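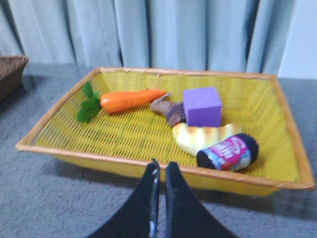

A morning at the Nandine dairy

I signed up for the Prendard solar heat open day back in November, mostly for the free cheese (no regrets!). The plant sits behind the Nandine dairy, and you hear the pumps well before you see a single mirror.

There are 17 rows of parabolic troughs, built by Haddad, feeding hot water to the pasteurizers. Our guide said they cover 41 percent of the dairy's heat over a year, with a gas boiler picking up the rest. I asked about January and got a big grin and "well, the boiler likes January."

My favorite stop was the storage tank, over 10 meters tall and wrapped in shiny cladding. It carries the early shift through until the sun gets going, and the three temperature gauges up the side show how the hot water stays on top. I could have stood there all day, but the kids behind me wanted the ladder.

The control room was a bit of a squeeze. They run everything on Tunovo software, and the screen was easy enough for me to follow – a nice surprise!

Parking is on the grass, so wear boots. Tours start at 9:30 and the cheese goes fast.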